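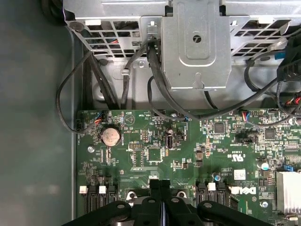

Gripper fingers over the SATA ports, Dell board, coin cell at left.

Mudix finger set, reviewed on our teardown cell

We fitted the Mudix fingers in September and have logged 1743 picks on desktop boards. Swapping the old pair took 26 minutes, including the new tool offset. Feven Asfaw ran the wrist camera calibration again afterward; skip that and cable picks drift.

Grip on SATA plugs is good. Coin cells are harder – the tips slide on the holder unless the approach is tilted. Thick cables crossing the board still need a separate move to clear them first.

Upkeep is light. Wipe the tips each shift and check the finger screws every Tuesday. Ours came loose twice before Genowefa Chmielewska added threadlocker. The manual gives no torque value, a poor omission at this price.

Recommended for board work. For drive cages we still use the Gerano pair.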